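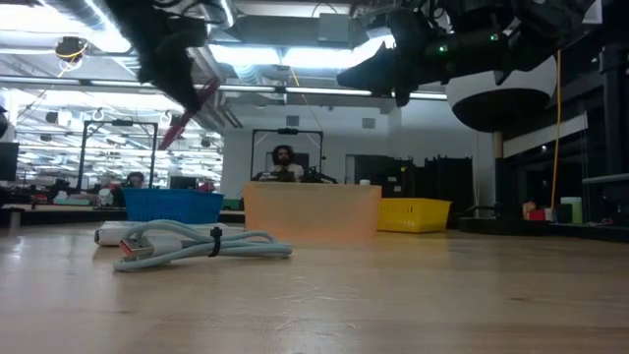

# Butcher block top: oil or film finish?

**Drustside Home & Shop Board > Wood > Finishes and Repair**

**zuzanna_p** wrote on 03/02/2024:

I need to settle on a finish for a butcher block top and I keep going back and forth. It gets used as a work table. No food on it. Things get dragged across it, baskets and cables and tools get left on it, and it gets wiped down at the end of the day.

The top has a thin factory finish and I don't know what it is. It has light scratches. You only notice them when the overhead lights hit at an angle, but there are more every month and I would like to deal with it before spring.

Options as I see them:

- Sand it back and use a hardwax oil. The store in Clasdale stocks Wodow in satin.
- Sand it back and put on water-based polyurethane.
- Leave it alone and put a mat on it.

I got a quote for a shop to do it in poly and it was $725, pickup and delivery included. That's more than I paid for the top. I have a random orbit sander and I'm willing to do it myself.

Zuzanna Pawłowska

---

**planer_snipe** wrote:

Hardwax oil. For a table that gets scratched all the time you want something you can fix in one spot. With oil you scuff the bad area, rub a little more in, wipe it off and you're done. With poly you are going to be recoating the whole top if you want it to look even.

$725 is too much unless they are also flattening it.

---

**R. Borkowska** wrote:

I disagree with the above. Oil is easy to repair but you'll be repairing it a lot. I ran a sewing and cutting table with hardwax oil for a few years and any spot that got rubbed every day went dull. Then it started picking up dirt in the open grain and I had to sand deeper than I wanted.

I switched to water-based poly, three coats, and I haven't touched it since except to clean it. It does have scratches. They are in the finish and the wood under them is clean.

Roman Borkowska

---

**planer_snipe** wrote:

Did you do one coat or two of the oil? Most of the dull spots I see are from people doing one coat, or leaving too much on the surface so it never gets hard.

---

**R. Borkowska** wrote:

2 coats, buffed off both times, following the can. It cured fine. It just wore.

---

**tallgrass_ken** wrote:

Before anybody picks a finish she should find out what's on there now. If it's mineral oil, poly will not stick well until you get down past it, and that can be a lot of sanding. If it's a factory lacquer or a UV cured coat you need to get all of it off before an oil will soak in.

Put a few drops of water on it in a place that doesn't show. If they're still beading after 20 minutes there is probably some kind of film or a lot of wax. If the wood gets dark, it's oil or close to bare. It isn't a perfect test. Follow up with a little denatured alcohol on a cotton swab, on the underside if the underside is finished too. Shellac and some lacquers get sticky. Poly won't.

---

**zuzanna_p** wrote:

Did the water drops this morning. They beaded the whole time and left no mark. Alcohol did nothing. So I'm guessing a hard clear coat of some kind.

I called Rosser Lumber since that is where the top came from. The man at the counter said the unfinished ones and the prefinished ones come from two different mills and he couldn't tell me what the prefinished ones have on them. He said he'd ask. I'm not waiting on it.

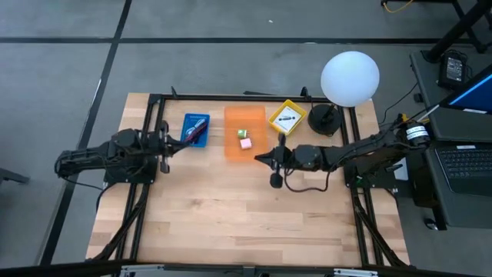 The other thing I should have said the first time is that I can't have the table out of use for long. A weekend is fine. A week is hard. If oil needs a long cure before I can set things on it, that counts against it. Same for poly. The label on the poly says dry to recoat in 2 hours, but full cure is a lot longer and I don't know what "light use" is supposed to mean.

I can also sand outside only if it's above freezing, and it hasn't been much lately.

---

**tallgrass_ken** wrote:

Then you have a sound film finish with surface scratches, and you don't have to strip it. Clean it well, scuff it with 320, vacuum, wipe with a damp cloth, let it dry, and put a coat or two of water-based poly over it. Try a small area first and do the tape test after a few days. If the tape pulls it off, stop.

That's one Saturday of work and very little dust.

---

**mudroom_dave** wrote:

Agree with Ken. One thing to add about cure time. Dry and cured are different. I set a plastic bin on a poly top the next day and it left a ring that never came out. Soft rubber feet are worse. I'd give it 6 days before anything with rubber or vinyl sits on it, longer if the room is cold. Cardboard or a clean cotton sheet under things is OK before that.

---

**planer_snipe** wrote:

I still say oil in the long run, but if there's already a good film on it I wouldn't strip it just to get there. Scuff and recoat is the least work.

Please don't put the mat on it, though. Grit gets underneath and you get worse scratches, and the wood fades around it. You end up with a rectangle.

---

**R. Borkowska** wrote:

I have had a cutting mat on mine the whole time and there's no rectangle. Depends on the window. If it gets direct sun, yes. Lift it and wipe under it once in a while.

---

**planer_snipe** wrote:

Fair. Mine was by a south window.

---

**lurkerbench** wrote:

Question from someone with the same problem. Does sheen matter for hiding scratches? Mine is gloss and it shows everything.

---

**tallgrass_ken** wrote:

Yes. Satin or matte hides them much better. Gloss shows every scratch and every bit of dust you missed. If you have gloss now, scuff it and do the last coat in satin. Stir the can, don't shake it, and stir again halfway through. The stuff that makes it satin sinks to the bottom.

Matte can get shiny where it's rubbed a lot, so for a work table I'd pick satin.

---

**zuzanna_p** wrote:

OK. Plan is to scuff with 320 and do two thin coats of satin water-based, with a test patch on the back corner first. I'll use a foam brush unless somebody has a reason not to. If the test patch peels I'll wait until April when I can sand outside, and then I'll think about oil again.

Is there anything I should clean it with before sanding? It gets wiped with regular spray cleaner, and I don't know what that leaves behind.

---

**mudroom_dave** wrote:

Warm water with a little dish soap, then plain water, then dry it. If you've ever used anything with silicone or furniture polish on it, go over it with mineral spirits too, or you'll get fish eyes. Do that before the sanding or you push it into the scratches.

Foam brush is fine. A synthetic pad is faster on a flat top and leaves fewer bubbles.

---

**zuzanna_p** wrote:

No polish as far as I know. I'll do the mineral spirits anyway and pick up a pad. Will post how the test patch does.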